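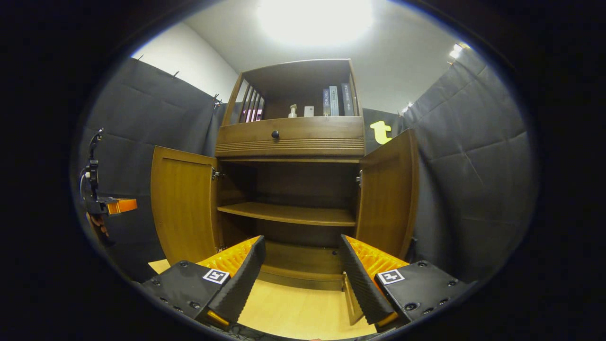
Three books, a pump bottle and a small white box. I've decided that's all the top of the bedroom cabinet gets from now on. Going to post the rest of the clear-out as I go so I have a record of where I put things.

Background for anyone new: we moved to the apartment on Berhe Street in January and the cabinet got filled on the first night with whatever was in the nearest boxes. I have been shutting the doors on it ever since.

It's secondhand. Bought it from Desta Gebreyes when she moved to Bokow. One drawer across the middle, two doors underneath, open shelf on top with slats on the side. Very solid. Took two of us and a lot of swearing to get it up the stairs.

What came out of the bottom section: extension cords, a sleeping bag, the box for a blender we don't own anymore, winter hats, a bag of bags, printer paper, one roller skate.

The roller skate belongs to Kidus. He says the other one is "somewhere." It is not in the cabinet.

The sleeping bag was taking up the whole lower level. It's on top of the closet now, in its sack, next to the suitcases.

Took a damp cloth to the inside. Dust in the back corners and along the front edge of the shelf where the doors close. I use warm water with a drop of dish soap, wring it out hard, then go over it with a dry towel. No spray polish. It gets sticky in the corners.

Somebody asked about the ridged trim under the drawer. Old soft toothbrush, dry, before you use any water. If you wet it first the dust turns to paste in the grooves and then you're there with a toothpick.

Left the doors open to air it out. It had that closed-up smell, not mold, just old wood and hats.

Drawer next. This is the bad one.

Drawer contents so far: batteries, some dead, some I'm not sure about. Takeout menus from the old neighborhood. Four tape measures. A set of keys that fit nothing in this apartment. Birthday candles. The manual for the washing machine at our last place.

Kept one tape measure and gave one to Robel Habte downstairs, who has been borrowing ours since spring. The other two are in the donation bag.

I'm keeping the mystery keys until the end of summer. If I haven't figured them out by then they go.

The drawer has been sticking on the left. Pulled it all the way out and rubbed a plain white candle along the bottom edges, both sides. Slides much better. I did the same thing on our kitchen drawers and it lasted a few months before I had to redo it.

Also tightened the knob. It's held by one screw from the inside and it works loose if you yank it at an angle, and everybody here yanks it at an angle.

Break for lunch.

OK, back. Measured the inside of the lower part before buying anything, for once. Last year I bought a set of baskets for the hall closet that were a finger's width too wide and I still haven't found a home for them.

Getachew Alemneh asked why I don't add a second shelf inside. I thought about it. Two levels is fine for what we're storing. Folded blankets need the height, and with more shelves I'd end up with stacks of small stuff again.

The plan:
Lower level, spare blankets and the guest pillow.
Upper level, sheets, one set per pillowcase so I can grab the whole thing.
Drawer, chargers, flashlight, good batteries, pens, the one tape measure.
Open shelf, books and what we use every day.

Sheets inside the pillowcase is my mother's method. Fold the fitted sheet however badly you want, fold the flat one, put both in the matching pillowcase with the other pillowcase. It makes a neat packet, and you don't have to go looking for the other half of the set.

Got rid of one full set of sheets with worn-out elastic. The flat sheet from it is still good so I'm cutting it up for rags and a drop cloth.

A question from Chaltu Tufa: do I line the shelves? Not in this one. I tried paper liner in the old kitchen and it curled up at the front and trapped crumbs. If the wood is smooth and you're only storing fabric I don't see the need.

About the doors. One hinge squeaks. I put a tiny bit of petroleum jelly on the pin with a cotton swab and wiped off the extra. Will see if it comes back.

Donation bag is by the front door: two tape measures, hats nobody has worn, a lamp shade, the hall closet baskets. I finally admitted it about the baskets.

Cost of the day was $7, for a pack of cotton drawer dividers from the discount store next to the pharmacy. They fold flat, and if they don't hold up I'll go back to cut-down cereal boxes.

Things I'm not dealing with today: the paper. There's a folder of receipts and letters from the drawer and it's now on the desk in a pile roughly 2 inches thick. Separate job.

The blankets are in the wash, so the lower level stays empty until tonight. Kidus has already asked if he can keep his soccer ball in there. No.

Hall closet is next, probably next weekend. If anyone has the other roller skate let me know.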